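March, late afternoon, continuing the sourdough starter notes

Fed the Ormsby culture at 9 this morning and again at 3, same flour as last week (the Plasau stoneground rye, what is left of it), and I have to say it has come back beautifully after its sulk in the fridge. It smelled of green apples by lunch, where last week it was all nail polish. I am keeping it at 80 percent hydration for now, a little stiffer than the Sitham culture, and I think it likes that. The Sitham jar weighed 965 grams with its lid on before I discarded, so please, whoever feeds it next, be braver with the discard than I was!
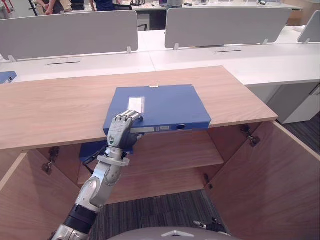 The rye is the thing I keep coming back to. Both cultures rise faster on it than on the white, but they fall faster too, and if you miss the peak by an hour you get that gray, slack surface and a loaf that spreads like a pancake. I went back through the winter feedings to see if we had noticed this before, and we had, twice, in my own handwriting, which was humbling. All the older sheets belong in the blue binder with the white card in its label pocket, the one on top of the low oak cabinet, so do put yours in there too and save me hunting through coat pockets. The winter loaves scaled at 819 grams of dough did best with 36 hours cold, and I would like to try that again with the Ormsby before we change anything else.

Also started a small side jar on Prolora white, only a spoonful of culture. It has a few bubbles along the glass and not much to say for itself yet. 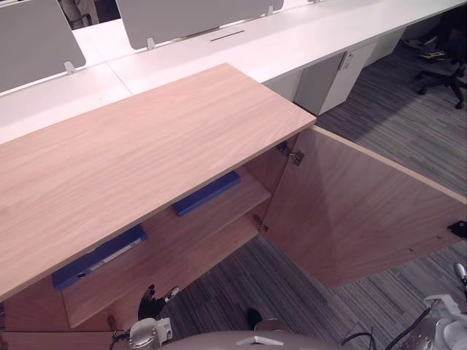

A note left beside my last entry asks whether the long cold rest is doing the work at all, or whether those loaves were simply shaped tighter, and suggests baking one at 12 hours from the same batch. Fair point, and I can't answer it from the old sheets, where shaping gets one word if it gets any. So tomorrow it's one batch, two loaves, same hands for both, and I'll write down the shaping properly this time. Rye for the evening feeding still needs sifting.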